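4. Setting Up Your First Stocktake

This section covers the opening count in Nisbet, the stock program for toy libraries and small lending rooms. Sections 1 to 3 must be finished first. If you skipped Section 3 (Locations), go back to it, whatever the welcome screen says about being "ready to lend."

4.1 Before you start

The program suggests a first count takes an evening. Plan on two. At Gemberg, where most of this guide was tested, there were 158 toys on the shelves and 1,328 separate pieces once the sets were opened up, and the second number is the one that eats your time.

You will need:
– the desk computer, logged in as Manager
– a second person to read out labels
– a roll of blank stickers
– the old card file, if you have one

CAUTION: Do not import the card file before counting. The import tool trusts every card. Old cards list toys that went missing years ago, and the program will then show them as available to borrowers.

4.2 Creating the count

1. Open Stock and choose New Count.
2. Type a name for the count. Use the month and the room, such as "February front room." The default name is a string of digits and you will not remember what it meant.
3. Under Method, choose By Shelf. By Category sounds tidier, but it sends you back and forth across the room.
4. Turn off Smart Guess. It fills in toy names from the first three letters you type. In our tests it was wrong often enough that fixing it took longer than typing.
5. Press Start. The count is now open and lending is locked.

NOTE: Lending stays locked until you close the count. The earlier version of this guide said you could lend from a different room while counting. Kenneth Hepburn tried that and ended up with 11 toys recorded as both on loan and on the shelf. We no longer recommend it.

4.3 Entering a toy

Each toy gets one record. A record has a title, a type, a piece count, a condition and a location. You can add a picture, which helps at the desk when three toys have nearly the same title.

1. Press Add Toy.
2. Enter a plain title. Put the kind of toy first and the detail after it: "Oven and stove, play kitchen." Brand names go in the Notes field, where search can still find them.
3. Choose a type from the list. If none fits, pick Other. Do not make a new type for one toy.
4. Enter the number of loose pieces. Parts that are fixed in place do not count.
5. Add a picture if you want one. Put the toy at an angle, so the front and one side both show.
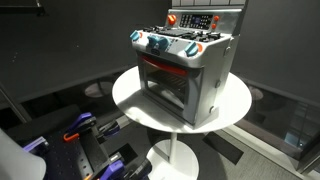
Figure 4-1. Record picture for a play kitchen oven and stove.

6. Set the condition. The choices are New, Good, Fair and Repair. There is no real difference between New and Good as far as the program is concerned, and Firouzeh Parsa, who wrote our desk rules, uses only the last three.
7. Choose the location and press Save.

CAUTION: Save does not ask you to confirm. If a toy with the same title exists, the new record replaces it. Add a number to the title when you own two of the same thing.

4.4 Printing labels

The program prints labels in sheets of 33. It claims to remember where you stopped on a half-used sheet. It does this only if you have not closed the print window, so write the position of the last used label on the backing paper.

1. Open Print, then Labels.
2. Enter the first free position on the sheet.
3. Print one page on plain paper and hold it against the label sheet.
4. If the text lines up, load the labels and print.

NOTE: The Flurnano label size in the menu is slightly too tall. Choose Custom and copy the measurements from the packet.

4.5 Closing the count

1. Press Review. Toys with a blank piece count are listed first.
2. Fix these now. The button marked Fix Later hides them, and they do not come back.
3. Press Close Count and wait for the green bar.
4. Save a backup to a drive that is not in the desk computer. The built-in backup goes to the same disk as the stock file – we can't see what use that is if the disk fails.

If the green bar stops partway, leave it for ten minutes before restarting. Restarting sooner reopens the count and clears the review list.

Go on to Section 5, Borrowers and Deposits.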